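Jarix USB adapter: stick drifts left after firmware update

Asked by Latifa Erraji

Updated to firmware 7 in September. Stick now reads 6 to the left at rest. Recalibrating doesn't hold after unplugging.

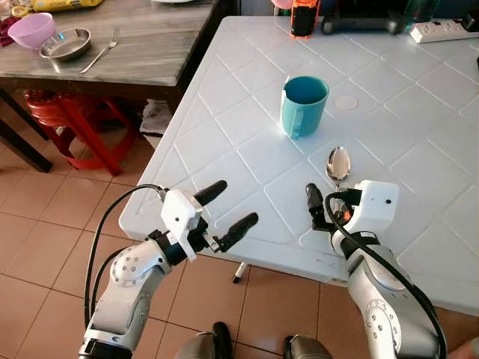

Mug and spoon on the white table

Moataz Lamrani
Hold Start for 20 seconds while plugging in. That clears the stored center. Don't touch the stick. 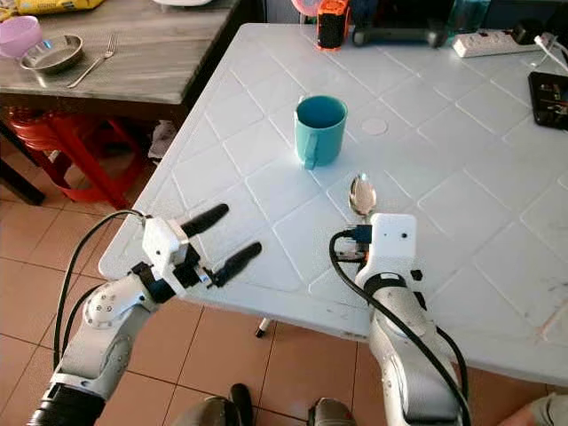
Drahomíra Kadlec: Start alone did nothing on mine. It needed Start plus Z, then a replug.

Lahcen Hegazy
Mine drifts too. Try another port?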